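Teaching Two Arms to Tidy Up

The workshop in Erkwood has one job on the bench this winter: getting a pair of robot arms to put small metal parts into a tray. The operator who runs the sessions for Pidberg learned the work by doing it.

"You move the controls and the arms copy you," she said. "That's the whole lesson for the robot. It gets your good moves and your bad ones."

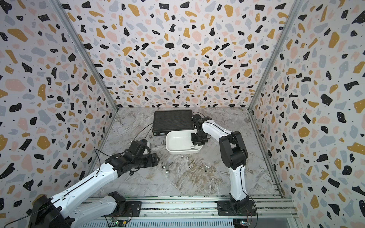 Both arms over the bench, with the white tray near the back.

She has recorded 2281 runs since January and threw out around 400 of them, mostly for slow or jerky motion. The first week was the worst. "I kept trying to use my wrists the way I do at home. The arm doesn't bend there."

Sockets are harder than they look, she said. They are shiny, they roll, and a short one doesn't need the same grip as a long one. She starts with whichever piece is easiest to reach and leaves the piles for later. 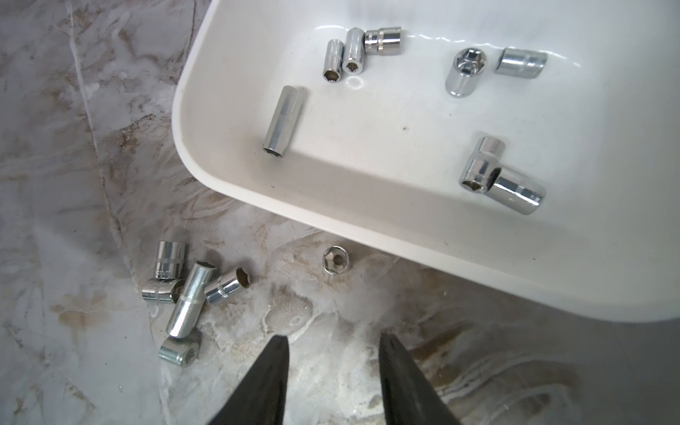

Sockets in the tray and on the floor beside it, from the gripper's side.

Does she watch the arms or the screen? "Both. Up close I trust the wrist view. For the big moves I look up."

She works in blocks of four runs, then takes a break. "After that my hands get lazy, and it shows in the recording."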